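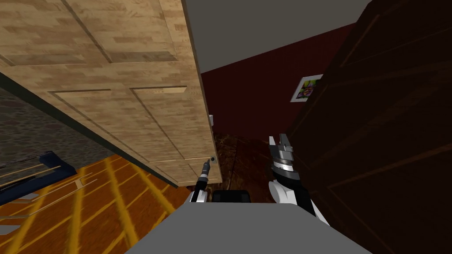

Panelled door with a round handle on a square plate.

Wall-mounted network cabinet

A wall-mounted network cabinet (you'll also hear wall box, wall rack or, in the trade I came up through, just "the can") is a small enclosure that hangs on a wall and holds switches, patch panels and the odd bit of power gear. It does the same job as the tall floor-standing sort, only for places where there's no comms room to speak of. I've been fitting them for a good while and I've been asked to tidy up this entry, so forgive me if I wander a bit.

Size

Height is counted in rack units, written U, and one U is 1.75 inches. The rails inside are set for kit that is 19 inches wide across the ears, same as the big racks. Wall cabinets mostly run from 4U up to 18U, and past that you really ought to be looking at something that stands on the floor. Depth is where people come unstuck! A patch panel needs hardly any, a decent switch needs a fair amount, and then the plugs and the bend of the cable need more again. Measure the deepest thing you own, add a hand's width, and buy that.

Single and double section

A single-section cabinet is one box with a front door. You bolt the back to the wall and everything is reached from the front or through the side panels, if they come off. A double-section (or swing-out) cabinet has a shallow back part fixed to the wall and a main body hinged to it, so the whole lot swings away and you can get behind the panels. I love these. They cost more and they weigh more, but the first time you have to re-terminate a port with your arm in a box up to the elbow you'll see where the money went.
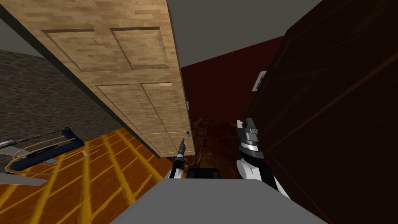 Door in the six-panel style beside a stone-textured wall.

The one thing to check with a swing-out is the clearance. It needs room to travel, and so do any room doors nearby. Costel Mocanu, who taught me most of what I know, used to tape a cardboard outline to the wall and then open every door in the room before he'd let anyone pick up a drill – I still do it.

Fixing

The hard part is the wall. Brick and solid block are fine with proper anchors. On a stud wall you want the fixings in the studs, and if the studs don't line up with the holes in the back (they never seem to), put up a timber backboard first and hang the cabinet from that. Go by the loaded weight, not what's printed on the carton for the empty box. A Hiner 9U I put up in May had a stated load of 37 kg, and a switch, a UPS and a shelf used up most of it before the cables went in.

Two people for the lift, please. Most makers supply a separate bracket or a paper template now, so you can fix that part on its own and hook the body over it. Lillitz do a nice bracket with slotted holes, which gives you a bit of sideways forgiveness if the drill has wandered.

Heat and noise

Small boxes get warm. With only a patch panel and a modest switch, the vents in the top and bottom will do the job by themselves. Add a PoE switch feeding cameras and phones and you'll probably want a fan tray in the roof. Cabinets that take fans usually have cut-outs ready, with blanking plates over them. Fans hum, though, and in a quiet office people will notice. The Whitelaw fan kit has a thermostat and stays off till it's needed, so it gets my vote near desks.

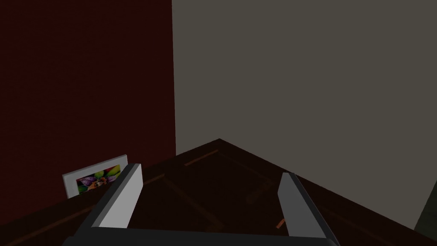 Reddish-brown wooden surface with maroon and grey walls behind.

Doors and locks

The front door is generally glass or vented steel. Glass looks smart and lets you see the lights, vented steel breathes better. Nearly all of them can be rehung to open from the other side, so don't panic if it arrives the wrong way round. The locks are there to keep fingers out and won't stop anyone determined; plenty of makers use the same key across a whole range. Chalerm Onsri keeps an old Inditz key on his ring and says it has opened cabinets on 3 different sites that weren't Inditz at all.

Earthing

Every metal part should be bonded, and that includes the door and the side panels. The little green and yellow leads come in a bag with the cage nuts and are very easy to leave in it. Clip them back on every time a panel comes off.

See also

Open-frame rack; Cage nut; Patch panel; Cable management arm; Rack unit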